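Latifa Benmoussa lleva el taller textil de Gredatum, en la nave que la firma ocupa en Billcombe. Allí se revisan, se doblan y se guardan las telas de punto antes de que salgan hacia los clientes. Hablamos con ella a media mañana, de pie, porque en el taller casi nadie se sienta antes de comer. La conversación empezó por los tejidos con brillo y acabó en el techo.
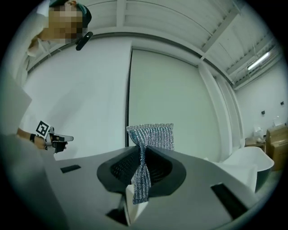
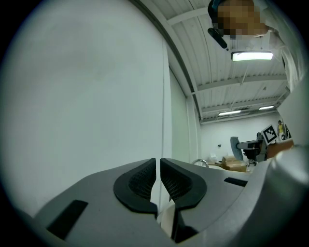 ## «El punto metalizado tiene memoria»

Benmoussa aprendió a doblar en el almacén de Farka, una tienda de telas que ya cerró, y dice que de aquella época le quedan las manías. La primera es no apretar nunca una pieza por el centro más tiempo del necesario. «El punto metalizado tiene memoria. Lo coges por la mitad, lo retuerces un poco y la marca se queda. Con un algodón le pasas la plancha y a otra cosa, con esto no».

Le pregunto por las telas plateadas, las de canalé fino, que son las que más trabajo dan. Explica que resbalan, que se enganchan con cualquier uña y que el borde se enrolla en cuanto uno lo suelta. «La gente quiere doblarlas en el aire, como una toalla. Yo las extiendo primero. Si un lado está abierto y el otro hecho una cuerda, suelto y empiezo otra vez».

Su método tiene pocos pasos. Busca el canto recto, lo pone paralelo al borde de la mesa y alisa con el dorso de la mano, siempre en la dirección del canalé. Después dobla en tres y enrolla sobre un tubo de cartón. Las piezas pequeñas, las muestras, van planas en una caja baja con papel de seda entre una y otra.

– ¿Y si la tela ya viene arrugada?

«Se cuelga. Una noche, a veces dos. El vapor lo dejo para el final y desde lejos. He visto quemar una pieza entera por ir con prisa».

## 212 referencias y un armario

El muestrario actual tiene 212 referencias. Antes tenía 570, repartidas en cajas sin etiquetar, y encontrar una era cuestión de suerte. La reducción se hizo en mayo y fue idea suya. Se quedaron con lo que se pedía y con algunas telas que ella no quiso soltar, entre ellas un punto gris que no compra casi nadie.

«Me dijeron que lo quitara. Dije que sí y lo metí en el armario – allí sigue».

Cada referencia lleva una ficha con la composición, el ancho y el proveedor. Las de brillo vienen casi todas de Shukla, que manda los rollos bien protegidos pero con el número escrito a mano. Ella pasa ese número a la ficha en cuanto abre el paquete. Si lo deja para la tarde, reconoce, se le olvida.

## Las paredes blancas

El local es muy blanco: las paredes, las columnas, las vigas, la chapa ondulada del techo. Benmoussa lo prefiere así. Trabajó antes en un sótano con paredes verdes y cuenta que allí todos los grises parecían enfermos.

«Para ver una tela plateada necesitas que lo de alrededor no le meta color. Si la pared es roja, la tela es roja. Aquí la miro y sé lo que tengo».

Lo malo, admite, es la limpieza. El blanco mate coge roces y manchas suaves, y frotarlo deja un cerco peor que la mancha. Pasan un paño húmedo de vez en cuando y repintan cuando toca. De la luz del techo tiene menos queja, aunque para comparar dos grises muy parecidos se lleva las muestras a la puerta y las mira allí, con la luz de la calle.

Antes de despedirnos le pregunto qué cambiaría del taller. Se lo piensa un rato.

«Una mesa más larga. La pedí hace tiempo. Me contestaron que estaban midiendo».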